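说明书还是应该印出来

上个月家里换了洗衣机，Bellus的，滚筒，功能比旧的那台多不少。送货的人把机器推进阳台，接好水管，让我签字，走的时候把泡沫和纸箱也带走了。我在滚筒里找到一个透明袋子，里面有一张对折的卡片，正面是安全警告，用十几种语言印的，背面是一个二维码，旁边写着“扫描获取完整使用说明”。

我扫了。手机先打开一个网页，让我选国家，再选语言，再输入型号。型号印在机门内侧的一块小铭牌上，字是灰色的，阳台光线不好，我蹲着用手电照了半天。输进去以后，网页要我注册账号。注册完，它给了我一个文件，745页。一台洗衣机的说明书有745页，是把同一个系列的所有机型、所有语言都放在了一起。中文部分从很后面开始，目录不能点，只能一页一页往后划。

我想知道的事情很简单：羊毛那一档，水温最高是多少度，甩干能不能关掉。查到这两件事，我用了一个晚上里相当大的一块时间。旧洗衣机的说明书是一本薄册子，一直放在阳台柜子的抽屉里，封面泡过水，起了皱，里面洗涤程序那一页被我妻子折了角。查同样的事情，拉开抽屉，翻到折角，十秒钟。

这篇文章就说这件事。我的看法是，家用电器、家具、工具这类东西，厂家应当随货附一本印好的说明书，用买主看得懂的语言，只讲买主手里的那个型号。电子版可以有，应该有，但不能拿来代替纸的。这个看法不新鲜，也谈不上激进，十几年前几乎所有厂家都是这么做的。现在要专门写文章来说，本身就有点奇怪。

先讲厂家的理由。我给Bellus的客服写过信，回信很客气，列了几条：减少用纸，保护环境；内容可以随时更新；方便消费者随时随地查阅。我把这几条分开来看。

关于用纸。一台洗衣机的包装，纸箱、护角、泡沫、塑料膜、打包带，加起来够装满我家的一个垃圾桶还有余。这些东西拆开就扔。一本六十页的小册子，在里面占多少分量，拿手掂一掂就知道。如果真要省，可以从纸箱上那层覆膜省起，覆了膜的纸箱回收站不爱收。也可以从那张印了十几种语言的安全警告省起。在我看来，一本留在抽屉里用十年的册子，是整个纸箱里最不浪费的一样东西。

也有人会说，大多数人根本不看说明书，印了也是白印。这话有一部分是对的。买一把水壶，没有人坐下来读说明书。但是说明书本来就不是给人从头读到尾的，它的用处在出问题的那一天。水壶不用看，不等于恒温器、净水器、燃气灶也不用看。机器报了一个故障代码，屏幕上两个字母一个数字，这时候人才去找说明书。按“有多少人读过”来判断一样东西该不该印，那么灭火器上的标签也可以不印了。

关于更新。我承认这一条有道理，比如厂家发现某个程序写错了，电子版可以改，纸版改不了。但这条理由反过来也成立。电子版可以改，意味着它可以变得和你家那台机器对不上。我有一台Gonley的除湿机，用了六年，去年夏天出水口堵了，我去网站上找说明书，找到的那一份讲的是新款，型号一字不差，水箱的位置却换了边，排水管的接法也不一样。网页上没有任何地方告诉我旧款的说明书在哪里。后来我才明白，厂家中途改过设计，型号没有改，说明书直接覆盖掉了。对厂家来说这叫更新，对我来说等于我的说明书被人收走了。

纸的东西有一个特点，印好了就不变。买的时候机器是什么样，册子里就是什么样，过了十年，机器还是那台机器，册子还是那本册子，两样东西对得上。这个特点平时没有人当回事，要到对不上的时候才觉得可贵。

关于随时随地查阅。这一条我最不能同意。什么时候要查说明书？停电之后来电，热水器不点火；暖气漏水，要找总阀；刚搬进新房子，网还没有装。厨房里满手是油，卫生间里满手是水，地下室里手机没有信号。需要说明书的场合，恰好多数是手机不好使的场合。去年冬天有一个星期天的早晨，家里的路由器坏了，指示灯闪红光，我想知道红光是什么意思。卡片上写着：请访问网站。手机流量倒是还有，可我母亲来家里住的时候，她的手机里是没有流量的，她只会连家里的网。如果那天家里只有她一个人，她就只能对着那盏红灯坐着。

说到我母亲，我想多讲几句。她七十多岁，识字，年轻的时候在厂里管过仓库，账目清楚得很。她看说明书的本事比我强。家里每一样电器的说明书，她都收在一个饼干盒里，首页右上角用圆珠笔写上购买的年月和保修到什么时候，有的还夹着发票。哪一台机器修过，修的是什么，花了多少钱，也写在封底。那个饼干盒其实就是一份家庭设备档案，比很多单位做得好。

从三四年前开始，这个饼干盒不再增加了。新买的电器没有册子可以放进去。她起初把那张带二维码的卡片也放进去，后来觉得没有意思，就不放了。她不是不会学新东西，扫码付款、视频通话，她都会。但是让她在手机那么小的屏幕上，把一页本来按大纸排版的文字放大、左右拖动、再缩小，找一个表格里的一行，她做不下去。老实讲我也做不下去，我今年眼睛也开始花了。

有人提议说，可以把电子版打印出来。我试过。Gonley除湿机的那份文件，每一页都有大块的黑色底，白字，打印出来半个墨盒没有了，字还是糊的。附近的打印店按页收费，要是把Bellus那745页全打出来，钱够买一台便宜的微波炉。只打需要的那几页当然可以，但你得先知道需要的是哪几页，而这正是说明书的目录应该替你解决的问题。再说，把印刷的成本从厂家那里挪到每个买主头上，由几万个人各自在家里用最贵的办法印一遍，纸并没有省下来。

我在Lirkville住了有些年头，这里的旧房子多，搬进搬出的人也多。旧房子有一个好处，前面的住户往往会把说明书留下来。我们现在住的这一套，厨房最上面的柜子里有一个文件夹，里面是炉子、抽油烟机、热水器、车库门的说明书，还有一张前房主手写的纸，说热水器的火要是灭了，先等五分钟再点。我没有见过这位房主，但是头两年冬天，那张纸帮了我们好几次。

换成电子版，这件事就断了。账号是前一个住户的，收藏夹是前一个住户的，保修登记在前一个住户的邮箱底下。机器留下了，关于机器的知识跟着人走了。二手买卖也是一样。我在网上买过一台别人用过的缝纫机，卖家连原装的册子一起给了我，里面穿线的那一页已经磨得发亮，一看就知道是常看的。有这本册子和没有这本册子，同一台缝纫机，对一个初学的人来说，差别非常大。我愿意为此多付一点钱，事实上我也多付了。

再说租房子的人。租客一般不是设备的买主，设备上的二维码贴纸撕掉了、油污糊住了，他们连型号都不一定查得到。我有一个租房子的同事，他那里的烤箱用了一年，一直不知道可以定时，因为旋钮上只有图标，没有字。图标是另外一个问题。现在的厂家喜欢用图标，理由是省得翻译，全世界都能看懂。可是一朵花是什么意思，一个圆圈里面三条波浪线是什么意思，离开了说明书没有人能肯定。过去图标和说明书是配套的，图标印在面板上，意思写在册子里。现在图标留着，册子没有了。

我也问过卖东西的人。Haworth是我们这里的一家电器店，开了很久，我家的冰箱和洗碗机都是在那里买的。柜台上的店员告诉我，来问“说明书在哪儿”的顾客比来问保修的还多。店里的办法是自己动手，把几种卖得最好的机型的常用页印出来，钉成薄薄一份，买的时候问一声要不要，没有人说不要。这件事本来应该由厂家做，现在由一家小店用办公室的打印机做了。店员还说，退货的机器里有不少根本没坏，是买主不会用，或者以为坏了。滚筒洗衣机的运输螺栓没有拆就开机，机器在地上乱跳，当然以为是坏的。拆螺栓这一步，在纸版说明书的年代，是单独一张橙色的纸，用胶带粘在机门上，开门之前非看见不可。

我做过一点印刷方面的工作，所以知道一本册子大概是怎么回事。骑马钉，单色，薄纸，印量大了以后，单本的价钱很低，低到和一台机器的售价放在一起几乎看不见。真正花钱的地方在内容：要有人写，有人画图，有人翻译，有人校对，有人对着机器一步一步试。我怀疑厂家取消纸版，省的主要是这一块。印在纸上的东西，错了就是错了，收不回来，所以发稿之前总要有人认真看一遍。放到网上的东西，错了可以再改，于是就没有人急着看。我手里几份电子版说明书，中文部分错得离谱的地方很多。有一份把“排水”译成了“流失”，有一份把左右写反了，有一份的插图编号从第七跳到第十二。这样的稿子要是拿去印，印刷厂的人都会打电话来问一句。

所以我说的印出来，意思里也包含了写好。篇幅有限，就得想清楚哪些要写，哪些不写；给谁看，先看哪一页。我手边有一本老的Gonley电饭锅的说明书，总共二十几页，第一页是各部分的名称，第二页是第一次使用以前要做什么，第三页就开始煮饭。米和水的比例列成一个表，白米、糙米、粥分开。最后两页是“以为是故障以前，请先看这里”，左边是现象，右边是原因和办法。饭太硬，饭太软，锅底焦了，有塑料味，蒸汽口往外冒米汤，都有。这个编写的人是用那个锅煮过饭的，我相信他煮过很多次。

相比之下，那份745页的文件，前面四十来页是各国的法律声明。

也有人拿视频来反驳我。现在什么都有视频，装柜子有视频，换滤芯有视频，比文字清楚。我同意有些动作用视频看更清楚，比如软管怎么往接头上套，卡扣往哪个方向推。但是视频有视频的毛病。它按照拍的人的速度走，你的手慢了，就要擦干净手去按暂停；你想再看一遍刚才那一步，要往回拖，拖过了头再往前拖。视频没有目录，前一分钟多半是开场音乐和介绍自己。而且厂家自己做的视频很少，网上能找到的大部分是热心的用户拍的，型号常常差一点。我照着一个视频拆过水龙头，拆到一半，发现里面的结构和视频上的不一样，水已经关了，零件摊了一桌子，当天晚上全家去邻居那里接水。

文字加线条图，到现在仍然是说明一件器物最经济的办法。好的线条图把没用的东西都去掉，只留下要看的那个零件，箭头指着，编号标着，光线不好也能看清。家具厂的装配图就做得不错，几乎没有字，一步一张，螺丝按一比一的大小画出来，拿着手里的螺丝往纸上一放，就知道是不是这一颗。这种一比一的图，在手机屏幕上根本做不到，屏幕有大有小，手指一碰就缩放了。我觉得这是纸的一个很实在的优点，提到的人不多。

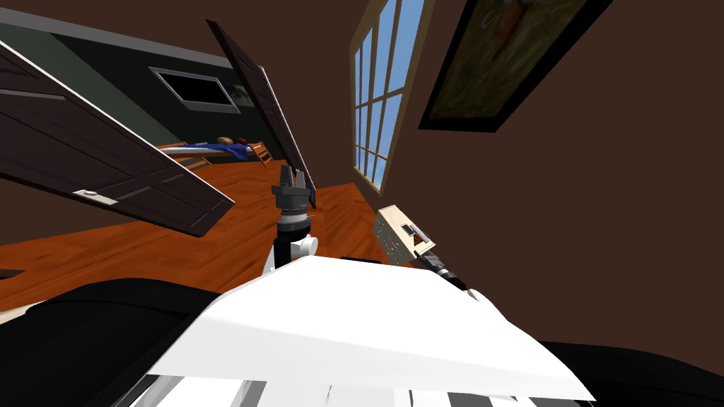 接下来说保存。电子文件给人的印象是永远在那里，其实它的寿命取决于网站的寿命。厂家会改版，会合并，会把产品线卖给别的公司，旧的链接就打不开了。我把家里所有电器的二维码都扫了一遍，其中有两个已经指向不存在的页面，有一个跳到了卖延长保修的广告。这几样东西都还好好地在用。一台冰箱用十五年是平常事，一个网址能不能用十五年，我不敢说。

我听到过的一个折中办法，是厂家把文件存在机器里，带屏幕的机器可以直接在屏幕上看。听起来不错。但是机器坏了的时候，屏幕多半也不亮，而那正是要查的时候。另外带屏幕的机器贵，我不想为了看说明书去买一台带屏幕的洗衣机。

还有一个办法是让买主选择：下单的时候打一个钩，要纸版的就附一本，不要的就不附。这个办法我可以接受，前提是那个钩不另外收费，也不藏在第四层菜单里。我在Bellus的网站上找过，他们确实可以邮寄纸版，要单独付印刷费和运费，加起来是60块，等三到五周。机器都洗了一个月衣服了，说明书才到。愿意走完这一套手续的人肯定很少，然后厂家就可以拿着这个很少的数字说，你看，没有人要纸版。

我对这种算法有意见。先把一样东西弄得很难得到，再用要的人少来证明它不必存在，这在别的行业里也常见。银行关网点是这样，车站撤售票窗口是这样，电话客服改成自动语音也是这样。每一件单独拿出来都是小事，每一件都有人说，年轻人早就不用了。可是我观察到年轻人也未必满意。我侄女刚参加工作，自己租房，她买的第一台微波炉没有说明书，她把面板拍了照片发到家里的群里问，哪个键是解冻。群里七个人，给了四种答案。

有必要讲一讲安全。说明书里真正要紧的内容，往往是那几条看起来啰唆的警告。燃气灶附近要留多大的空间，取暖器不能盖东西，高压锅的密封圈多久换一次，漂白剂和洁厕剂不能一起倒。现在的做法是把警告印在纸上，把用法放到网上，这等于告诉大家，纸上印的是厂家需要你收到的，网上放的是你自己需要的。前者为的是出了事有据可查，厂家在这方面从来没有省过纸。我拆过一台取暖器，里面警告用的折页展开有一张小桌子那么大，正反两面全是字，字小得像药盒里的那种。既然印得起这个，就印得起怎么开机。

而且警告和用法本来不该分开。只看警告，不知道在哪一步会碰到这个危险；只看用法，不知道哪一步要小心。老的说明书是把警告放在步骤旁边的，加一个框，到了那一步自然看见。分开以后，两边都没有人看。

我也不想把话说得太满。有些东西确实不必附册子。一盏台灯，一个插线板，盒子上印几行字够了。软件更不用说，界面几个月一变，印出来也赶不上。相机这类东西功能太多，完整的手册有200页以上，全部印出来放在盒子里，带出门也重，我觉得印一本精简的，其余放在网上，是合理的。我要求的范围其实很窄：会用很多年的，装起来需要步骤的，用错了会伤人或者损坏的，上面有图标或者故障代码的。家里符合这几条的东西，也就十来样。

还有语言的问题。在哪里卖，就应该有那里的人看得懂的语言，这一点多数地方有规定，厂家大体也做到了。但是“有”和“能用”之间有距离。把二十种语言钉在一本里，一本厚得合不上，翻开总是翻到别的语言，这种我也不喜欢。早年的做法是按地区分别印，每本两三种语言，薄，清楚。听说分开印会增加仓库管理的麻烦，发错了货要换。我在仓库管理上没有经验，我母亲有，我把这个问题拿去问她，她说，多几个料号而已。

至于管理，消费者自己也有可以做的。我现在的做法是，买大件之前先问一句，有没有纸的说明书。没有，我就考虑换一个牌子。上次买吸尘器，两款价钱接近，一款2,019，一款便宜几十，我买了贵的那款，盒子里有一本四十页的册子，型号对，语言对，尘袋怎么换画得很清楚。付钱的时候我把这个理由告诉了Haworth的店员，请他转告厂家的业务代表。他说会转告，说最近不止我一个人这样讲。

已经买回来的，没有册子的，我建议趁刚买的时候就把文件下载下来，存到自己的电脑里，文件名写上型号和购买的年月。不要只存链接。然后把真正用得着的几页打印出来，一般是程序表、清洁保养和故障代码这三部分，黑白就行，有大块黑底的，可以先截图反色再打。装进一个透明的文件袋，放在机器旁边，洗衣机的放阳台，热水器的放热水器下面的柜子里，不要集中放在书房，到时候想不起来。搬家的时候，留给下一个住户。

如果写信给厂家，最好写具体。不要只说“我反对取消纸质说明书”，这样的信会收到一封现成的回信，我收到过。写清楚是哪个型号，想查什么，在网页上点了几次，花了多长时间，最后查到没有。我给Bellus的第二封信就是这样写的，把注册账号、选国家、下载、翻页的过程一步一步列出来，附上了截图。这一回等得久一些，八月寄出去的信，过了三个星期才有人回，口气不太像现成的。信里说，会考虑按机型拆分文件，并且取消下载之前的注册。纸版的事没有提。

前几天我又去看了一次，注册那一步确实没有了，输入型号以后可以直接下载。文件还是原来那一份，中文还是从很后面开始。我把羊毛那一页和故障代码那四页打印出来，装进袋子，挂在阳台水管旁边的钩子上。我母亲下次来，大概会在右上角补上购买的年月。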